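Notebook, finishes bench
9/27/18
Subject: shellac over old dark stain, adhesion and ring test, second round

Carried over from the first round: the amber flake batch from Clelport was past its useful life. Films stayed soft and printed under light pressure. Discarded what was left. New batch is Jeludeo dewaxed flake, lot 2173, dissolved in denatured alcohol and strained twice through a paint filter. Desk and hutch:

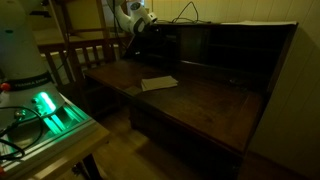
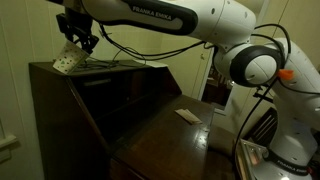 Test panels

All panels are offcuts from the same board, planed, sanded to 180, raised with water, sanded again at 220. Stain is the Rorkar red-brown, wiped on, left overnight. Numbered on the back in pencil. Do not number on the end grain again, the stain bleeds over it.

Panel 1: no seal coat, shellac straight on stain, 2 lb cut.
Panel 2: seal coat at 1 lb cut, then 2 lb cut.
Panel 3: same as 2, rubbed with 0000 steel wool between coats.
Panel 4: same as 3, paste wax over.
Panel 5: control, stain only.

Application

Brush for the seal coats, pad for the rest. The pad was too wet on panel 1 and lifted color in the first two strokes. Left it as is, it is a result. Panels 2 to 4 took the pad without lifting. Recoat time was one hour for the first three coats and overnight after that. Shop was humid in the afternoon and panel 2 blushed slightly along one long edge. Cleared with a light pass of alcohol on a nearly dry pad.

Steel wool leaves fibers in the open grain. Went over with a magnet and then a tack cloth. Still found fibers on panel 3 under the raking light. Try gray synthetic pad next time, 520 grit paper for the final leveling if the synthetic is too coarse.

Adhesion

Crosshatch cut with a new blade, tape pulled at a low angle. Panel 1 lost flakes at nearly every intersection. Panels 2 and 3 clean except for one small chip on 3, which sits over a filled pore and probably does not mean much. Panel 4 was not tested until the wax was stripped, and then clean.

Water rings

Cold glass, wet base, left overnight on each panel. Panel 1: full white ring. Panel 2: faint ring, gone by noon. Panel 3: same as 2. Panel 4: no ring visible at any angle. Panel 5: dark ring, will not come out without resanding. Hot mug test put off until the films have had longer to harden. The last round was rushed and the numbers were no good.

Film build

Gauge reads low on dark panels when the surface is waxed. Took readings before wax only. Readings are on the loose sheet, file 341. The low corner on panel 2 is where the blush was cleared, so some film came off there.

Working notes

Aydoğan can label gives a longer open time than we are getting. Their figure may assume a cooler room. Retarder not needed so far. If the pad starts to drag, add alcohol to the pad and leave the cut alone.

Color: dewaxed flake over the red-brown shifts it less than the amber did. Two coats more on 3 to see whether the shift builds up.

To do
- strain the rest of lot 2173, date the jar
- two more coats on panel 3
- hot mug test, panels 2, 3, 4
- cut new offcuts for a panel 1 repeat with a drier pad
- check remaining stock of denatured alcohol, last can is open
- move panel 5 out of the sun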